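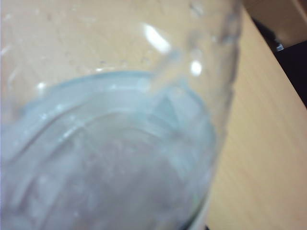 A bottle is easiest to understand if you start from the bottom. The base is the part that holds the most material, and it usually has the most complicated shape of any part of the container. Look at the curved ridges molded into the base of the bottle lying on its side at the start of this handout, and at the rim where they end and the side wall takes over. The wall is thin enough to pick up the tan of the surface behind it. The base looks blue-gray and frosted. Plastic that seems colorless in a thin layer can show a tint where you look through more of it, or through it at an angle, and ridges scatter light as well. For this reason we judge color on a flat cut piece from the wall and never on the base.

Filed under: Course Handouts / Packaging Basics / Unit 4

Unit 4. Clear Bottles: Shape, Clarity and Rinsing
Instructor: Kenneth Tosh

Read this before the lab. The Farnska reading packet covers the same ground in more depth, but you do not need it for the worksheet.

Parts of a bottle

Finish. The top part, with the threads and the ring that supports the bottle during filling. The word has nothing to do with surface quality.

Neck and shoulder. The neck widens into the shoulder. A steep shoulder drains well when the bottle is turned over. A flat one holds liquid back.

Side wall. The thinnest part of most drink bottles. It may be smooth, ribbed or paneled. Ribs add stiffness and help the wall keep its shape when someone grips it.

Heel. The curve where the side wall turns into the base. Students often leave this out of their drawings. Mark it. Creases often run down the wall and stop here, where the shape gets stiffer.

Base. On bottles for carbonated drinks the base is often divided into lobes, called a petaloid base. The lobes work as feet and help the bottle resist pressure from inside. Bottles for still water often have a simpler base with steps or rings.

Why the base is not flat

A flat disk of thin plastic bulges outward when there is pressure behind it, and then the bottle rocks on the table. Ridges and steps make the base stiffer without adding much weight. They also keep the center raised, so the bottle stands on an outer ring or on its feet.

The center of the base is usually where the plastic entered the mold when the preform was made. A small round mark is left there. In blow molding the preform is warmed and stretched, and the wall stretches a lot more than the center of the base does. The center stays thick and may look cloudy — this is normal and should not be written up as a defect.

Clarity and droplets

Clear plastic looks clear because light passes through without being scattered much. Three things commonly change that in a used bottle: scratches on the outside, droplets or film on the inside, and folds in the wall.

Water does not spread out evenly on most bottle plastics. It pulls together into drops, and small drops can cling to a wall well after the bottle has been emptied. Each one bends light a little, so a wall covered with fine drops looks misted or speckled. Wipe the outside before you decide which side the drops are on. If they stay put, they are inside.

A fold shows up as a brighter line. Two surfaces meet at an angle there, and the plastic may also whiten if it is bent hard. Note the position of any fold on your sheet, measured from the heel.

Rinsing and draining

1. Remove the cap. Leave the neck ring in place.
2. Fill the bottle one quarter full with cool water, put your palm over the opening and shake.
3. Empty it and repeat, for 2 rinses in all.
4. Stand it upside down in the draining rack for 90 seconds.
5. Hold it against the gray card and look through the wall, then through the base.
6. Record what you see before you dry it.

Do not use hot water. Thin bottles can shrink or warp, and then your height readings will be no good.

If drops are still hanging in the steps of the base after draining, write "base retained" in the last column. You do not need to estimate the amount.

Bottle sets

Each bench has one set. The sets are labeled Zamby, Lungu and Nivon on the bin lid. Zamby is the plain-wall set and Lungu has ribbed walls. Nivon is mixed, so write down the wall type for every bottle you take from it. Put bottles back in the bin they came from — last term the sets got mixed and the weights in the answer key stopped matching.

Terms for the quiz

Preform, finish, shoulder, heel, petaloid, stress whitening, gate mark. Be able to point to each one on a sketch, apart from preform, which you should be able to define in a sentence.

What to hand in

A side view and a base view of one bottle, both labeled. Draw the base view from underneath, with the ridges shown as curves and the center mark in place. Add your rinse table on the back. Pencil is fine. Leave finished sheets in the tray outside Room 396 by noon Saturday.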